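Kitchen tips I brought home from the Teseck open day

Went to the robot open day at Teseck in May, mostly for the free coffee. Came back with kitchen tips. Typing this quick before dinner so excuse the mess.

They had a table set up for utensil handling, hand-held grippers, a whisk, a white mug tree. You got 5 minutes a turn. I took two turns. Harder than it looks! You find out fast how badly most of us store our stuff.

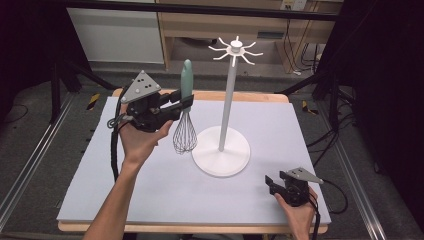

So, tips.

Hold a whisk low on the handle, near the wires. Way more control than up at the end. Tried it at home on pancake batter, less splatter.

Hang whisks and ladles, don't drawer them. Wires get bent in a drawer and then you can't get teh thing out anyway. A mug tree works fine if the handle has a loop. No loop, tie on a bit of kitchen string.

Spread the weight on a mug tree. Heavy mugs on opposite arms, never all on one side. Mine has 4 arms and used to tip every time I grabbed the big one.

Put something soft under your work. Foam mat, folded dish towel, whatever. Bowls stay put, dropped spoons don't clatter. Wash the towel after, obviously.

Clear the counter first. Only what your using. The demo guy said that one twice.

Bolby has a open day too, later in the summer I think. They do dishwasher loading. Will go if parking is better, Teseck's lot was full by 10 am and I walked from the gas station.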